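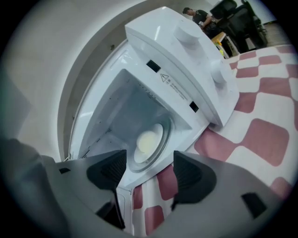 *von **brettknaller** · Forum Basketball › Technik & Training · im Juli*

**Freiwürfe: im Training okay, im Spiel eine Katastrophe. Was macht ihr?**

Hallo zusammen,

ich spiele seit letzter Saison bei Drotarura in der Hobbyrunde, Flügel, manchmal auch Center, wenn wieder mal keiner über eins neunzig auftaucht. Macht riesig Spaß, aber ich habe ein Problem, das mich langsam wahnsinnig macht. Im Training werfe ich am Ende immer 50 Freiwürfe am Stück, und davon fallen um die 60 Prozent. Kein Grund zum Angeben, aber damit könnte ich leben. Im Spiel dagegen: Ring, Ring, Brett, einmal sogar komplett drunter durch. Beim Auswärtsspiel in Stunthorpe hatte ich kurz vor Schluss zwei Stück, wir lagen einen Punkt hinten, und ich habe beide versemmelt. Davon träume ich immer noch.

Am Ball liegt es wohl nicht, wir trainieren und spielen beide Male mit dem Godoy, und zwar mit derselben Größe. Die Schuhe habe ich gewechselt (jetzt die Prirona, sehr bequem übrigens), hat aber gar nichts geändert. Mein Mitbewohner meint, ich soll es einfach von unten versuchen, aber so weit bin ich noch nicht.

Habt ihr Übungen, die im Spiel wirklich was bringen? Oder ist das reine Kopfsache und ich muss da durch? Bin für alles dankbar!

---

**linksdraller**

Ach, das kenne ich so gut! Bei mir war es zwei Spielzeiten lang genau dasselbe.

Ich glaube, dein Problem steckt schon in deiner Beschreibung: 50 Stück am Stück. Nach den ersten fünf bist du im Rhythmus, der Arm ist warm, du stehst immer noch an derselben Stelle, und dann fällt halt einer nach dem anderen. Im Spiel kriegst du aber nur 2, und vorher bist du gerade über das ganze Feld gerannt und hast einen Ellbogen in die Rippen bekommen. Das ist ein komplett anderer Wurf.

Bei mir hat geholfen:

- Immer nur zwei Würfe, dann weg von der Linie. Einmal Sprint zur Gegenseite und zurück, wieder zwei.
- Die ersten beiden Würfe in der Halle extra aufschreiben, also noch vor dem Aufwärmen. Die Quote tut weh, sie lag bei mir aber viel näher an der aus den Spielen.
- Ein fester Ablauf. Ich tippe 3 Mal, atme aus, schaue auf den vorderen Ring und werfe. Jedes Mal gleich, auch wenn ich allein in der Halle bin und mir dabei albern vorkomme.

Außerdem haben wir im Team eingeführt, dass am Ende vom Training einer an die Linie muss und alle anderen laufen, wenn er nicht trifft. Dabei darf gebrüllt werden. War am Anfang furchtbar, inzwischen freue ich mich fast drauf – na ja, fast.

Ach so, und achte mal auf die Beine. Wenn deine Würfe im Spiel meistens zu kurz sind, bist du vermutlich einfach platt und wirfst nur noch aus dem Arm. Etwas tiefer in die Knie, dann kommt die Länge von allein.

---

**zonenpresse**

von unten werfen ist gar nicht so blöd wie alle tun. sieht halt bescheuert aus. ansonsten mehr üben

---

**hallenboden_ost**

Den Tipp mit den Zweierserien würde ich sofort unterschreiben, beim festen Ablauf bin ich etwas vorsichtiger. Ich hatte mir mal so ein richtiges Programm zurechtgelegt, mit Ball drehen, Schultern kreisen, noch mal drehen, und irgendwann hat der Schiri mich angeschaut, weil es ihm zu lange dauerte. Dann war ich erst recht raus. Also lieber kurz halten!

Was ich noch fragen würde: Wie lang stehst du vorher an der Linie herum und grübelst? Ich gehe inzwischen erst hin, wenn wirklich alle aufgestellt sind, und rede bis dahin mit irgendwem über die nächste Verteidigung. Dann bleibt kaum Zeit zum Nachdenken. Und lass dich von einem Mitspieler im Spiel filmen, am besten von der Seite. Ich hätte geschworen, dass ich immer gleich werfe, und dann sah man, dass ich mich unter Druck beim Loslassen nach hinten lehne.

Wegen Stunthorpe mach dir keinen Kopf, in der Halle habe ich auch schon einiges liegen lassen. Die Körbe dort sind bretthart, da springt alles wieder raus.

---

**brettknaller**

Danke euch! Die Zweierserien mit Sprint habe ich gestern gleich probiert und war nach zehn Minuten fix und fertig. Quote verrate ich lieber nicht. Das mit dem Filmen mache ich beim nächsten Testspiel und melde mich dann noch mal.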